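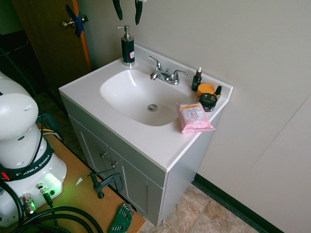 Basin tops with the bowl moulded in have one drawback that took me two flats to understand: the bowl uses most of the surface, and whatever is left over is a strip at the back and a corner or two at the sides. Everything you own then collects in one of those corners.

I measured mine in October, after moving to Gevorley. The usable flat area on the right comes to 13 cm at its widest. A packet of facial wipes laid flat takes most of that and still hangs over the bowl, so the underside gets splashed every time the tap runs. The 3 in 1 kind I buy comes in a pink pack with a resealable flap, and the flap stops sealing once water has been under it a few times. After that the top wipes dry out.

Current arrangement, for the record:

Soap dispenser at the back left, on its own. The black one with the silver pump. It drips a little after each press, and in that corner the drips stay on the countertop and can be wiped up in one go.

Dropper bottle at the back right, near the tap. Dark, small base, falls over if knocked. Having the tap on one side of it helps.

Jars beside and in front of the dropper bottle. I use the black one every night. The one with the orange lid is older and should probably be thrown out.

Wipes at the front right, for now.

Ilham Lau, who had this flat before me, kept everything in the cupboard underneath and left the top bare. I tried it for a fortnight. The doors have small knobs that meet in the middle, and opening them with wet hands leaves marks on the pale grey paint. Bending down for a dropper bottle twice a day was also tedious. The cupboard now holds spares, the bleach and the hairdryer.

I looked at trays. Tesis do a narrow one with a raised lip, and Wernimska do a taller stand with two levels. The Tesis tray would fit the corner but leaves no room for the wipes. The stand takes both jars and the bottles on the lower level and the wipes above, clear of the water. Thanakorn Onsri has the stand and reports that the feet leave rings on a white glossy surface unless they are lifted and dried weekly. I can live with that.

Cleaning is simple enough. Everything off, warm water with a drop of washing-up liquid, soft cloth, rinse, dry. No cream cleaner on the gloss, it dulls it. The chrome drain has a small grid which catches hair, and an old toothbrush gets it out. I do the base of the tap with the same brush afterwards (rinsed). Limescale forms behind the lever handles first, so I start there.

The stand is ordered. I will measure again when it arrives.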